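Search tips Search

Keeping sports things in order at home

In our flat the rackets lived for years behind the hall door, and every time somebody opened it they fell down. I have tried several ways to store them, and I write here what works for us.

First, take everything out and put it on a mat on the floor. Rackets, bags, tubes, shuttlecocks, old grips. Throw away what is broken before you look for a place for it. I found 22 shuttlecocks under our bench and only three were still good to play with.

Keep each racket bag for rackets only. If you put shoes or a wet towel in the same bag, the grips begin to smell and it is very difficult to get this out again. After playing, leave the bag open for one night – also in winter.
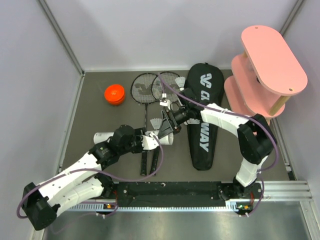
Racket bag and long white tube on the mat, pink tiered shelf at the right.

A small shelf with tiers is useful for the light things: tape, wristbands, spare strings. Put the things you need every week on the middle tier, where the hand goes first. I bought mine in a shop in Stadport, but any similar one will do.

Long tubes are more difficult, as they roll. Lay them against a wall, or stand them in a corner with a loop of soft ribbon around. Do not put them under a heavy bag, the tube can bend and then the lid does not close well.

For cleaning the handles I use a cloth with a little warm water and mild soap. Wipe, do not soak. Old grip tape leaves glue on the handle – a little cooking oil on kitchen paper takes it away, but you must wipe it very dry before you put the new tape.

Keep the rackets away from the radiator and do not leave them in the car in summer. The strings do not like heat.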